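Thread: Hestora twin-arm bench kit — worth it for a small teaching lab?
Forum: Desktop arms and kits

mullion_k
Posted 09:14

We have had the Hestora two-arm kit on the bench since May and I promised in the buying thread to report back. Short version: the mechanics are better than I expected at the price, the cabling is worse, and the software is adequate once you stop using the setup wizard.

What you get is a pair of small white arms with black servo housings, a gripper on each, a small camera module per wrist, and a front rail in aluminium extrusion that both bases bolt to. The frame for the enclosure is sold separately. Wall panels are your own affair. The tabletop is not included either; ours is a marble-pattern one.

The test task is simple shape building with wooden blocks. Each run is one layout, started from a fixed home pose, and I log a run as failed if I have to reach in. 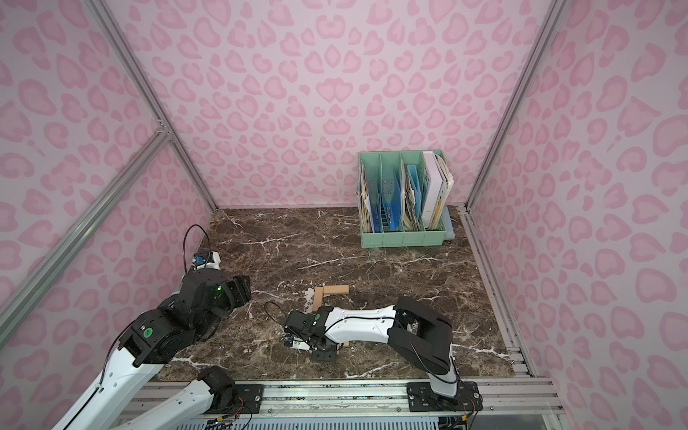

Both arms over the blocks, organiser parked in the back corner.

Results over 30 runs with the stock gripper fingers: 25 completed without a hand in the cell. Of the five failures, three were blocks nudged out of line by the second arm and two were dropped grips. I have not changed the fingers, the speed limits or the default gains.

Assembly took me an afternoon. The base plates go on with ordinary cap screws and the holes lined up. The instructions for the frame braces are poor and show the bracket the wrong way round.

tarnside
Posted 09:52

Thanks for posting numbers. Two questions. How much play is there at the wrist with the gripper extended, and does the rail stay square once both arms are moving? I had the Presby kit on trial and the rail twisted enough to throw the calibration out within a morning.

mullion_k
Posted 10:20

Wrist play is small but I can feel it by hand. I have no dial gauge, so I won't put a figure on it. The rail has held. I recheck the calibration at the start of each session and have not had to redo it so far.

For clearance, the two arms will reach past each other if you keep one of them high. The planner does not do this for you. You set a minimum height per arm in the config file and it respects that, mostly.
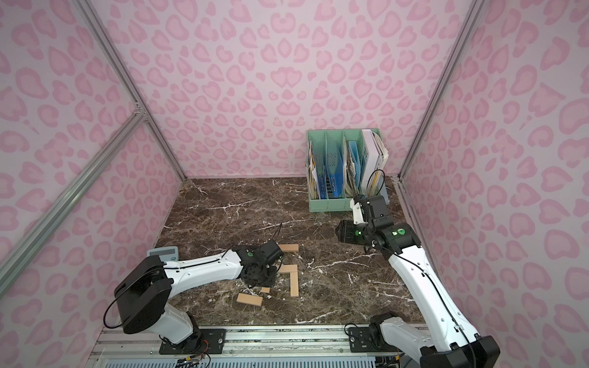 The height limit is also the first thing I would change from the default. Out of the box both arms are allowed down to the table at the same time, and if the target poses are close together one will stop and wait until the other times out. The timeout is 20 seconds, which feels long when you are standing over it.

ohmsby
Posted 11:05

I'm going to disagree with "better than expected". We bought the same kit through Dodik and one shoulder servo ran hot from the first day. Dodik replaced it without argument, but the replacement had a different connector revision and I had to make up an adaptor lead. For a teaching lab that is a week lost.

Also, 25 out of 30 on rectangular blocks isn't a strong result. Flat faces and parallel sides are the easiest thing you can give a two-finger gripper. Try it with anything round, or with card.

mullion_k
Posted 11:31

Fair on the servo. Mine have been fine, but that is one kit.

I don't agree on the blocks. Picking them up is easy, yes. Placing one against another without shifting the first is harder, and that is where most of my failures came from. A block lying at an angle to the others is the case to watch: the gripper has to turn to match it, then turn back before placing, and any error in the wrist angle shows up as a gap.

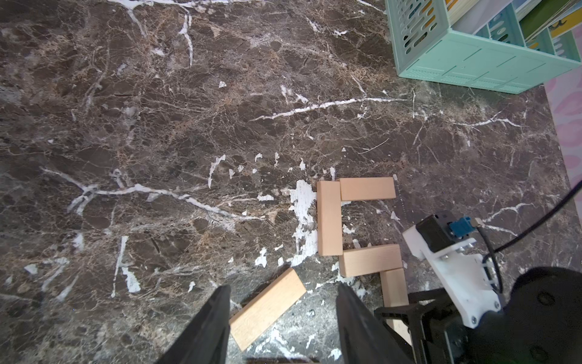 The wrist camera is good enough for that correction if you fix the exposure. Left on automatic it hunts whenever the arm passes over a paler patch of the table. I set it by hand and the angle estimate settled down at once. A plain matt surface would probably help more, and I may try one.

tarnside
Posted 11:48

What about the cable to the camera? On the Presby it was clipped the whole way along. Everyone I have asked about the Hestora says it flaps about.

mullion_k
Posted 12:10

It does. The slack is needed for full wrist rotation, but there is too much of it and no clip near the gripper. I would call it the worst part of the design. Two small cable ties on the forearm link improve matters. Don't tie it at the wrist itself or you will pull the connector.

sepal_drive
Posted 13:37

Running the same arms here with the Sepúlveda controller board in place of the stock one. Smoother at low speed, and the stall detection is usable. The downside is that you lose the Hestora support agreement and have to write your own camera sync. I logged 47 runs on a similar stacking job before the first lost connection. The stock board never got near that for me.

ohmsby
Posted 13:55

That is rather my point. If the answer is to swap the board, the kit isn't ready for students.

sepal_drive
Posted 14:08

Depends on the students. Mine learned more from the swap than from the block task. I wouldn't give it to a first-year group, no.

mullion_k
Posted 14:40

I'd keep the stock board for now. No lost connections here, though my sessions are short. If anyone has the Sepúlveda pinout in a readable form, please post it, as the copy on their download page is a scan.

Next job is the same 30 runs with softer fingertips. I'll put the config file up with the results.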